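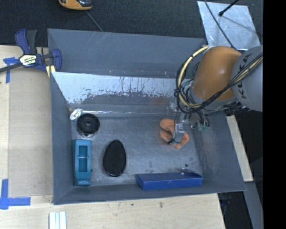
Figure 1. KUKA arm with gripper over the gray metal bin, bin picking station, Zirnham laboratory.

3. Visit to the Zirnham laboratory

In September our project group visited the robot laboratory of Zirnham during its open day. The purpose was to see bin picking in practice before we choose a gripper for our own work. The demonstration was led by Kieran Coughlan, and it took 30 minutes.

The task of the robot is to take mixed objects out of a deep bin. The objects have very different surfaces and shapes. In Figure 1 the gripper is above an orange object with curved edges, and a long dark blue box lies near the front wall. A small crumpled shiny item is in the back corner. Mr. Coughlan explained that shiny objects are difficult for the depth camera they use, and that corners are difficult for the arm, which must not touch the walls.

The laboratory has collected 3,000 picks for its project Dosorero. We were told that every new object is tried 100 times before it enters the main set. I had expected a smaller number.

We asked how the bin is kept in the same position. It is held with clamps, and the position is checked each morning. For our station we had planned screws, but clamps are faster to change, so we will discuss this again with our supervisor, Dr. Rieger.

One question stayed open. We could not find out how the software decides which object is picked first. I will write to the laboratory and add the answer in Section 5.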